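May 28, 2021

Read the new handling rules again on the train home, all of them this time, including the annex. Ursina Haslinger wrote most of it and I don't envy her the job. She had Diltel on one side wanting something short enough to laminate and the Umen people on the other side wanting every case they could think of. The result is a document with eleven headings where two of them say the same thing in different words. I told her so. She said to write my comments down, so I am writing them here first, where I can be rude.

My main complaint is the word "verified." It is all over the thing. The arm approach is verified, the clearance is verified, the fasteners are verified. By whom, and against what? I asked this at the last review and got a very pleasant answer about a sign-off sheet. A sign-off sheet tells me that a person had a pen. I have signed plenty of them myself on days when I could not have told you afterward what I'd looked at.

Going to go through the parts that bother me while I still remember why.

Fasteners on the gripper

The rule says every socket screw on the gripper links gets checked before the first run of a shift and gets a paint mark. Fine, I like paint marks. A line across the head and onto the plate costs nothing and you can see from a step away if it has turned. What I don't like is the next sentence, which says a marked screw "need not be checked again within 1,000 cycles." Where did 1,000 come from? I asked and was told it came from the Lindqvist cell. The Lindqvist cell moves cardboard trays! It has never had to hold anything against a spring contact in its life. If the number was borrowed from there, say it was borrowed, and put a date in July to look at it again. Ursina wrote that down. I'd bet it survives anyway.

I would start at 100 and argue upward from there. People will say it's slow. It takes one person with a hex key less time than it takes the rest of us to argue about it.

Approach and clearance

Rule 4 says the gripper must never come within 10 mm of a powered module unless the program has been run through once at reduced speed. Good rule, badly written. It doesn't say where you measure from. People measure from the finger pads because the pads are the part doing the job, and they forget everything else that sticks out. There are posts and brackets on that mechanism, and they go wherever the wrist goes. At a steep tilt the pad can be nowhere near trouble and the post can be right under somebody's connector.

I had the wrist view up on my screen for half the afternoon for this reason. The blue end of the module hangs down just above the black post, with the pin row and the green board strip higher up on the grey panel, and if you only had the pad in mind you'd never give the post a thought. My proposed wording is "from the nearest point of the gripper, including anything bolted to it." Ursina said that was obvious. I said that if it was obvious it would be in there already, and we left it at that for the day.

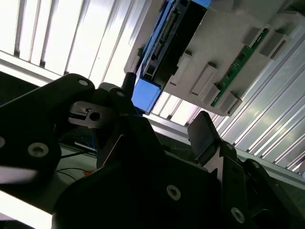 Cables

One line in the whole document. "Cables shall be routed so as not to interfere." I could have written that at age nine. Interfere with what, and in which pose? A cable that hangs nicely at the home position can be somewhere else entirely when the wrist rolls over, and home is the pose everybody inspects it in, me included. I want it checked at both ends of travel and at the steepest tilt the program uses. Two more lines on the page. I also want thin wires and power cables treated separately, though I admit I haven't worked out how to say that without starting a whole new annex, and I am not starting a new annex.

Also there is nothing about who is allowed to move a cable. Right now the answer is everyone, a little bit, all the time.

Lighting

Not in the rules at all. I brought it up and got blank looks. The wrist view depends on what the light is doing and we have no rule for light. Strong light behind the slats washes out pale surfaces, and then someone is setting thresholds on glare. I'd like the blinds question settled before anyone writes another word about image acceptance. Open or closed, I don't much care which, so long as it is the same every time and written on the sheet.

The Coltodex checklist

Diltel wants to attach this and call the whole business finished. I've used it. It is a decent checklist for people who already know what they're doing and a dangerous one for people who don't, since you can tick your way to the bottom without once putting a hand on the stop. Put the stop test first — on its own line, done by the person who will be standing there — and I'd be a lot less grumpy about the rest.

To be fair to Ursina (she would want that noted) the section on restarting after a fault is the best one I've read anywhere. No automatic resume, walk over, look, clear it by hand, then one pass at reduced speed. It's plain and I can't find a hole in it, and I did try. If the whole document read like that I'd have had nothing to do on the train.

Comments are due before the next draft. I'll type them up tomorrow with the adjectives taken out. Need to ask her whether the annex counts as binding, it says "guidance" at the top and "shall" all the way down.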